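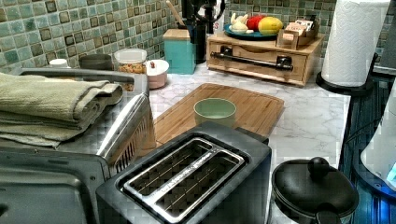 4. Setting up the Vida arm on a kitchen counter

Section 3 covered the bench build. Before you start this one, the arm should be assembled, its joints should be numbered, and the wrist camera should be sending a picture to the laptop. If joint 2 still drops when you cut the power, go back to 3.6.

4.1 Choosing the spot

1. Find a place for the base where the arm can reach 400 mm of counter in front of it with the elbow still bent.
2. Unplug every heating appliance within reach of the arm. A switched-off toaster that is still plugged in does not count as unplugged.
3. Take kettles and anything with hot liquid out of reach altogether.
4. Pick one light object as the first target. An empty bowl works well.

Note: The counter does not have to be bare. The Plikoment motion files assume a normal kitchen with things standing along the back wall. Measure the tallest item near the arm and enter its height as "rear clearance."

4.2 Fixing the base

1. Set the bracket on the near edge of the tray or shelf that will carry the arm.
2. Tighten the knob by hand until the bracket stops shifting, then give it another quarter turn.
3. Push the upper arm sideways with one finger. The tray must not lift. If it does, put weight in it or clamp it to the counter.
4. Leave slack in the cables at each joint. Move the arm by hand through its full range and watch the loops as you do it.

Caution: Keep cables away from knobs, lids, and handles. A loop that hooks a lid will pull it off before the motor reports a fault.
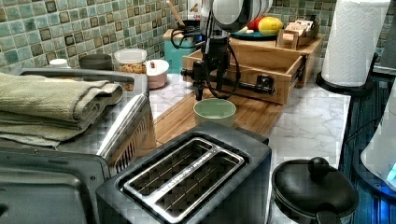
5. Turn the power on with the speed set to 5 percent. Send the arm to the "hover" position and check that the gripper points straight down.
6. Lower the gripper in small steps. Stop above the rim of the target and save the position as "home-counter."

Run the hover move 9 times before you try a grasp. Keep one hand on the stop switch the whole time.

4.3 Checking the wrist camera

1. Open the camera view and look for the gripper fingers at the top of the picture. If they are missing, the camera has been mounted upside down. Turn it over and repeat 3.9.
2. Move the arm over the edge of a board, where wood meets the countertop. Both surfaces should show some grain or veining.
3. Move it over something dark and shiny, such as a bronze fitting. Lower the exposure until you can tell the highlights from the metal.
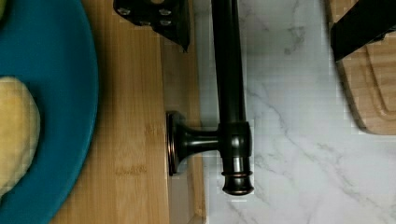

Vilmos Nyitrai wrote in to say that step 3 took him most of an evening: "I had exposure on auto, and the value jumped every time the wrist came over white stone. I locked it at 277 and the jumping stopped. Please put that in the guide." Auto exposure is now off by default in the Utitz camera settings. Treat his 277 as a place to start and adjust for your own lights.

4. Lower the wrist for a close view of the same object. Its outline should stay clear against both the wood and the stone.

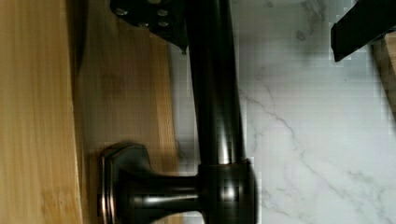
5. Check for shadows next to the object. If the software draws the outline around the shadow as well, move your lamp or add a second one on the other side.
6. Save the camera settings under the same name as the arm position.

Caution: Do not close the gripper on fixed fittings. The arm will keep pulling until the current limit trips, and the wrist screws work loose.

4.4 Before you leave the counter

Send the arm to "park," wait for the beep, and turn off the power at the wall. Check the bracket knob again the next day. Grasping is covered in section 5.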